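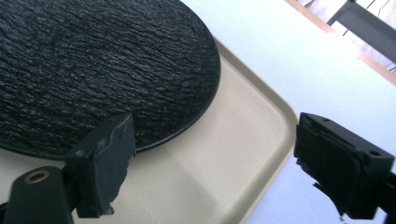 Open day at the Limden workshop

A full coach left from the station car park on the morning of March 22, 2018, and by half past nine we were all standing in the corridor at Testetti's Limden workshop with stickers on our coats, trying to see past each other through the door. I had been looking forward to this one for months and it was even better than I'd hoped!

The subject was table clearing. Testetti are working on a project called Selero, which aims to get a robot to lift plates off trays and stack them in a rack without chipping anything. It sounds dull until you see how hard it is. A plate is wide, low and heavy for its thickness, and the only decent place to get hold of it is the rim. A black plate with a rough, stony face is harder still, as the fingers have so little to go on when they come in low over a tray.

What I hadn't understood before the visit is how much of the teaching is done by people. You take the gripper in your own hand, bring one finger to the edge of the plate, close up, lift, and the movement is recorded so the robot can learn from it later. The team had 604 of these recordings for plates alone when we visited, and they want a good many more before September.

And then we got to try it ourselves (the queue went right round the bench, twice). My first go was hopeless. I came in too high and the pads slid straight over the rim. The trick, as the very patient engineer beside me explained, is to open the fingers much wider than feels sensible and get one of them settled against the edge before you even think about squeezing. On my third try the plate came up level and I may have cheered.

The pads take a real beating, by the way. The grip covering frays at the edges and is changed by hand, and there was a lively chat over tea about whether a tougher material would hold as well. Boiko, who supply the covering, had left a box of offcuts for us to feel and bend. I came home with two in my pocket.

After lunch the robot arm had its turn in the next room. It cleared 44 plates out of 73, and the room groaned at every miss and clapped at every catch. The misses were my favourite part, as the team stopped and talked us through each kind.

Testetti hope to run another day in September. Places will go up on the members' page, and the coach leaves from the same spot.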